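Skendik: fichas de discos de rock independiente

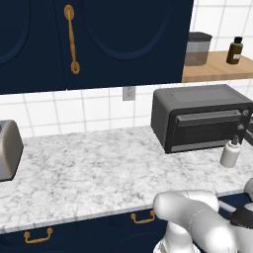
Armario alto azul marino con tirador dorado y estante de madera clara (render).

Skendik es una colección de fichas sobre discos autoeditados de rock, garage y psicodelia. Empezó como una hoja de cálculo para no perder la pista de los vinilos que comprábamos en conciertos, ¡y se nos fue de las manos de la mejor manera! Esta versión es del 5 de mayo de 2023.

Contenido

discos.csv: 300 discos, uno por fila
bandas.csv: 100 bandas, con ciudad y años de actividad
creditos.csv: productor, estudio, mezcla y masterizado
notas/: textos de escucha, un archivo por disco (de momento hay 100)

Campos de discos.csv

id: identificador interno, no se reutiliza nunca
titulo: tal como aparece en la portada, con sus mayúsculas y sus erratas
formato: LP, EP, siete pulgadas, casete, CD o digital
sello: si es autoedición, se deja «propio»
duracion: en segundos
enlace_nota: vacío si todavía no hay texto

Cómo se hizo

Los créditos salen de las carpetas y los libretos. Cuando una banda nos corrigió algo por correo, el cambio lleva la marca «banda» en la columna fuente. Gintarė Vanags transcribió entera la discografía de Valtonen, incluidos los agradecimientos a mano del segundo EP (una maravilla, leedlos). Las notas las escribimos entre 8 personas y se nota: hay quien dedica tres párrafos a una caja de ritmos y quien despacha un LP doble en dos líneas.

Problemas conocidos

El directo de Cedier figura dos veces, como LP y como casete, con un orden de canciones distinto. Es correcto, no lo fusionéis.
Stonus cambió de bajista a mitad de grabación y los créditos de la cara B siguen incompletos.
Las duraciones de los casetes se midieron con reproductores distintos y pueden bailar unos segundos.
En enero cambiamos el separador de coma a punto y coma. Los scripts antiguos hay que retocarlos.

Uso y licencia

Datos y notas bajo CC BY 4.0. No se incluyen audio ni portadas. Si montáis un programa de radio, un fanzine o un mapa de estudios con esto, escribidnos, ¡que nos encanta verlo!

Para añadir un disco, abrid una incidencia con el título, la banda y una transcripción de los créditos.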